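The tone began on a Wednesday, shortly after four in the morning, and lasted a little over two minutes. Ieuan Pugh has it on a hard drive in the back bedroom of his house in Illton, stored as an uncompressed file with a text note attached. The note gives the start time, the gain setting, the wind speed and the words "not the substation."

That last entry took him most of a winter to write. Illton has had reports of a low hum since the paper mill closed, and the usual suspects had all been checked by the time Pugh, a retired telephone engineer, bought his first measurement microphone. The substation on the east side of town produces a steady 120-hertz signal with harmonics above it. The gas compressor up the valley runs lower and drifts with load. The Illton tone, as Pugh measured it, does neither. It sits between the two, rises slightly in pitch over its first half minute, holds, and stops without fading.

He has 124 recordings of it. He discarded more than that.

"Most of what people call the hum is something," Pugh said. "It's a fridge, or a pump, or blood in the ear. I wanted to throw out everything I could throw out and see what was left in the bag."

Reports of this type are filed from small towns across North America and Europe, and they share a few traits. The sound is heard mainly indoors and mainly at night. It is heard by a minority, often by one person in a household. Witnesses compare it to a diesel engine idling some distance off. Many of them say that it gets louder when they turn their heads, a detail that points toward standing waves in a room and away from a source in the sky, though it has not stopped anyone in Illton from looking up.

Pugh's method is a process of removal. He shuts off the main breaker, which rules out his own wiring, and runs the recorder from a battery. Two microphones stand in separate rooms, and a third is buried in a box of dry sand in the yard. A signal that shows up on one channel only is logged as local and set aside. A signal that shows up on all three is compared with the weather record and with the timetable of the freight line.
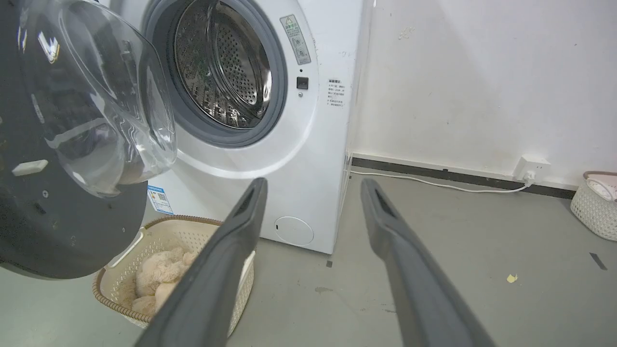
Household machines are among the most common sources of low-frequency noise indoors.

The buried microphone has caused the most argument. On nine nights it picked up the tone before the indoor pair did, by an interval that Pugh puts at a fraction of a second. If the figure is right, the sound is reaching the house through the ground. If his clocks are off, it means nothing.

Muchen Tang thinks the clocks are off. Tang, an acoustics consultant who spent years tracing noise complaints in office towers, has reviewed the Illton files at Pugh's request and has been blunt about them. The three recorders were started by hand. Each keeps its own time, and cheap units can drift apart by more than the gap in question over a single night. He has suggested one recorder with three inputs, and Pugh has ordered one.

Tang is less dismissive of the tone itself. "There is a signal," he said. "It repeats, the shape is consistent, and it isn't the power grid. I'd want to know what is under that town before I said anything about what is over it."

What is under the town is partly known. The Grecu mine, which worked a seam of lead and zinc to a depth of roughly 900 feet, was sealed and allowed to flood. Survey maps show its lower galleries running beneath the north end of Illton and stopping short of the river. Air trapped in a flooded gallery can resonate when the water level shifts. So can a ventilation shaft with a loose cap, and at least one of the Grecu shafts was capped with timber.

The competing account comes from Munateo, a small research group that collects reports of what it calls sky-origin sound. Its members spent a week in Illton in February and logged two sightings of a pale light above the ridge, each within an hour of a tone. Neither light was photographed. The group's report treats the link as strong. Pugh, who was recording on both nights, treats it as two nights.

He is now trying to get access to the shafts. The land belongs to a holding company, Rarenum, which has answered one of his letters and asked for proof of insurance. He wants to lower a microphone 600 feet down the north shaft and leave it there for a month. The cable has been bought and is coiled in the garage, still on its drum.

The most recent recording is number 124, made at 3:40 in the morning with the breaker off and no train on the line. Its note ends with a question mark where the source should be.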